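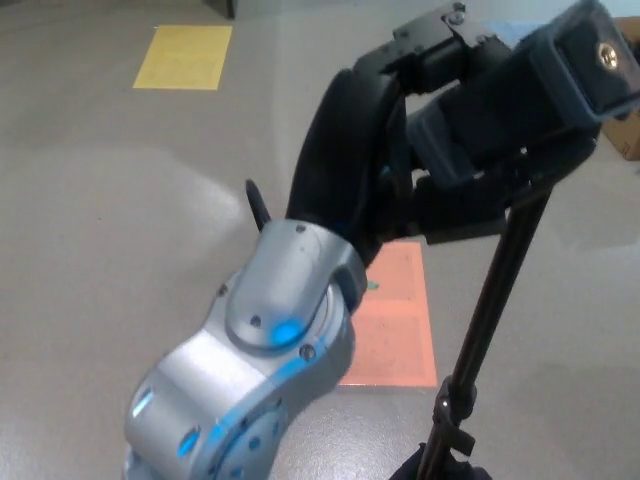
Graham Oakley wanted to know if a machine can be ashamed. He asked it from the window, where he was eating an apple, and he asked it seriously, the same way he asked us if we had backed up the files.

"No," I said.

"Then why are you ashamed for it?"

I did not have an answer. The arm had missed again. It had gone down beside the orange paper with great confidence, closed on air, lifted the air, and carried it very carefully to the yellow paper, where it let it go. Then it went back to its waiting position. The green piece stayed where it was.

"It thinks it did it," said Mina.

"It doesn't think," I said.

"It has written in the log that it did it." She turned the laptop to me. Task complete, score 100.

We were three students in the Haka club that spring, and the Shezi round was on a Sunday, March 24, 2024. In the rules the task took four lines. A small green piece lies on the orange field. The judge says a color, yellow or blue. The arm must bring the piece to that color without a person touching anything. Each team has 20 minutes and may try as many times as it likes, but only the last try gives points. I had read these four lines so often that I could say them in English and in my own language, and in my own language they sounded much more difficult.

My part was the eyes. Mina did the movement and Tomas did everything that needed a screwdriver. When the hand closed in the wrong place, it was the eyes that had sent it there, and so every miss was mine. The others never said it. Tomas only looked for a long time at the screws.

"Maybe it is the floor," he said. "It shines. In Womberg the floor will be different."

"In Womberg the floor will be worse," said Mina.

"Then we should be bad here also, so we are used to it."

Graham Oakley finished the apple. He had taught physics at our school for 13 years, and he had a rule that he would not touch our keyboard. He would not even point at the screen. He stood with his hands behind him, like a man in a shop where everything is expensive, and he said, "What does it see before it moves?"

"The paper," I said. "I find the orange, then I take the middle, then I send the middle to Mina."

"The middle of what?"

"Of the paper."

He waited. I have noticed that good teachers can wait much longer than is polite.

I got down on the floor. I put my cheek almost on it, and the cold went into my ear. From there the orange paper was hardly a paper, it was a line. I stood up and it became wide again. I took one step back and looked at the green piece, and then I looked at the place where I would put my finger if somebody asked me for the middle.

"It isn't in the middle," I said.

"No," said Graham Oakley.

"It never was in the middle. It's in the upper part."

"I put it there on Monday," said Tomas. "The drawing in the rules has it there. I thought you knew."

I want to tell this honestly, because my sister says that in my stories I am always calm. I was not calm. I said a word to Tomas which he did not know, and then he asked me how it is spelled, and I told him, and he wrote it on his hand. Mina was laughing with her forehead on the table. Since Monday I had been teaching an expensive arm to pick up the middle of a paper.

The new code was short. Find the orange. Inside the orange, find what is not orange. Send that.

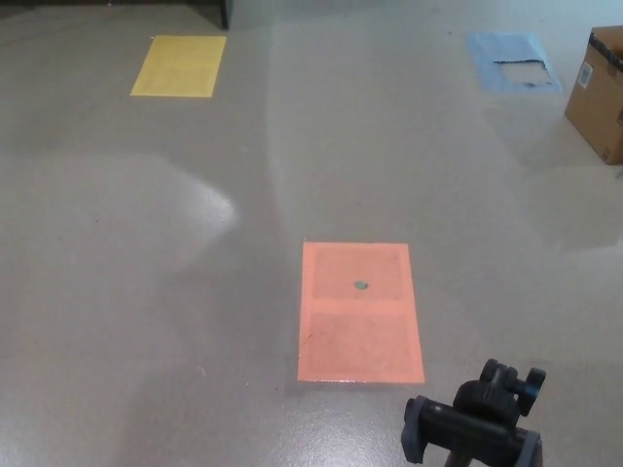
The three fields on the clubroom floor: orange in front, yellow and blue behind.

"Say a color," I told Graham Oakley.

"Blue."

"Not blue," said Tomas quickly. "The blue is torn. I have a better one at home."

"The judge will not ask you which papers you have at home," he said. "Blue."

Mina pressed the key. The arm made the small sound it always makes, like a person who breathes in before a speech. It turned. It stopped above the orange, and I counted in my language because I cannot be nervous in English. Then it went down, lower than I liked, and closed.

When it came up there was something green in its fingers.

We did not cheer. I think we were afraid that it would hear us. It moved over the shiny floor with our small thing, slower than any old man with soup - Mina had set the speed for safety and never changed it back - and over the blue paper it stopped again. It opened. The piece fell on the torn place, and rolled, and came to rest on the gray floor just outside the edge.

Line 3320 in the log said: Task complete, score 100.

"Well," said Graham Oakley. He took his coat from the chair. "Now it lies only a little."

Tomas was already on his knees with a ruler. Mina asked if I could also look at the papers after the drop and not only before, and I said yes, I could, but not with an empty stomach. So we went down the street to Lutetti and ordered one large pizza and argued about the word "on". Mina said that a thing is on a paper if most of it is on the paper. Tomas said that it must be all of it. I took the rules out of my bag and we read the four lines again, and there was oil on them when we gave them back to Graham Oakley in the morning.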